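Revorcombe Software Group
Household Manipulation in Simulation: progress report to the Fjeld fund
May 29, 2020
Prepared by Zulmira Mendes, with contributions from Cirilo Tapia, Soon-im Ok and Jhair Sotelo

Dear Jaime,

You asked in March for a report that someone outside the group could get through in one sitting, with fewer graphs and more on what the software does all day. What it does all day is wander round a rendered house looking along its own fingers. 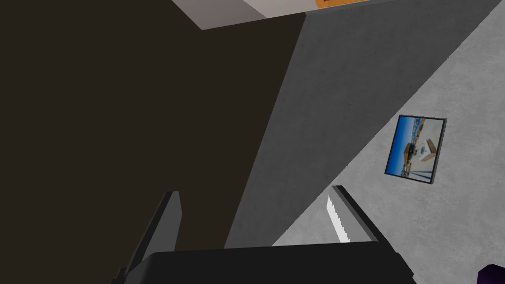
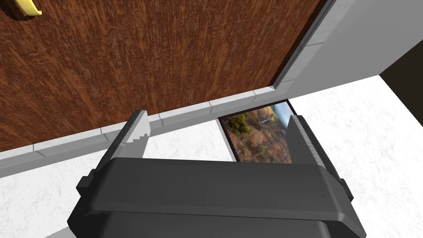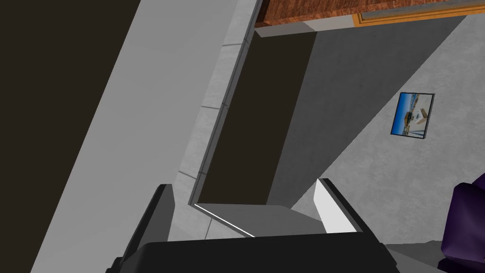
Gripper-view renders from the simulated house, fingers open and empty in all three. The second has a framed picture lying on the floor by a door; the first and third each have one on the wall.

1. Where we are

The grant pays for three pieces of software: a perception module that works from the gripper view, a planner (Trikwood) that decides where the arm should go, and the tooling that lets us run both many times without a person sitting there. The tooling is finished. The planner is mostly finished. Perception is at the stage where it is right often enough to be trusted and wrong often enough that it shouldn't be.

We have now completed 2,216 simulated episodes against a target of 2,000. I would like to claim the extra 216 as zeal. Cirilo set the job going before a long weekend and the stopping rule had a typing error in it. The episodes are perfectly good and we have kept them.

2. Perception

Most of the effort since March has gone into large plain surfaces. From across a room, a wall is easy. From just behind the fingers, with the wrist rolled over, a wall is a slab of grey that might as well be a floor, and a dark panel could be furniture or the side of a corridor. Our first version labelled surfaces by their slope in the view, which works very well for a robot that never turns its wrist.

Soon-im's replacement carries the arm's own pose into the labelling step, so that "down" means down in the house and has nothing to do with the bottom edge of the camera view. It also keeps a short memory of the last few views. This was the larger improvement. A dark brown panel filling half the view tells you very little by itself, but if the module already knew where the panel began and ended a moment earlier, it can hold on to the answer.

Framed pictures remain a nuisance. They contain sky, ground, trees and buildings, all of which the module is keen to find. For a while it treated a landscape as an opening and reported that there was open country beyond the plaster. Trikwood, being obliging, drew up routes into it. We now look for the thin dark border first and throw away any depth guess made inside it. A picture on the floor is harder than one on the wall, as the fingers tend to cover part of the border just when you want it. Partly hidden frames are the biggest single source of wrong labels still on our list.

3. Planning

Trikwood now plans the arm and the base together. Previously it planned the base, parked it, and then discovered what the arm could reach, rather like choosing a parking space and then asking where the shop is. The joint version is slower per plan and needs fewer plans, and overall we come out ahead.

Two matters are open. The first is low reaches. With the gripper just above the floor, the housing is much wider than the gap between the fingers, and the planner has been too generous about how much room the housing needs next to steps, thresholds and door frames. Jhair has rewritten the clearance check using the full shape of the housing in place of the box we drew around it in the first week and never went back to. The new check is in testing and I expect to merge it next month.

The second is dithering. When two approaches score nearly the same, the planner switches between them, and the arm sways from side to side like a man choosing a cheese. We have added a small cost for changing its mind. Set too low, this does nothing. Set too high, the arm marches on with a plan that stopped making sense some time ago. We are tuning it, and opinions in the office differ.

4. Tooling

Urnska, our run manager, can now restart a failed episode from the step before the failure, with the same random seed and the same gripper view. This was a dull piece of work and has saved more hours than anything else in this report. Before it existed, reproducing a fault meant running the whole episode again and hoping.

It also saves a still whenever perception and the planner disagree. Cirilo goes through these each morning with his coffee and sorts them by whose fault it was. The planner's authors and the perception authors have separately asked for a right of appeal.

The nightly batch is now 24 episodes, enough to catch a bad change and short enough to be done before anyone gets in.

5. What went badly

We lost the best part of two weeks to a change in how the simulator reported wrist angles. The values were correct and the sign was the other way round. Everything still ran, only worse, and we spent several days improving a perception module that had nothing wrong with it. There is now a test for this. It is four lines long.

The written guide for outside users is late. I had put myself down to write it, so you will know whom to chase.

6. Next period

Merge the new clearance check and rerun the low reaches against it.
Finish the work on partly hidden frames, or agree on a failure rate we can live with.
Settle the cost for changing plans. Soon-im and Jhair have each proposed a value and neither is budging – I may have to pick one.
Write the guide.

7. Money

Spending is in line with the plan, apart from computing time, which is slightly over for the reason given in section 1. We are not asking for more. We would like to move what is left of the travel line into computing, travel having rather lost its appeal this spring. If you are content with that, a one-line reply will do for our records.

Zulmira Mendes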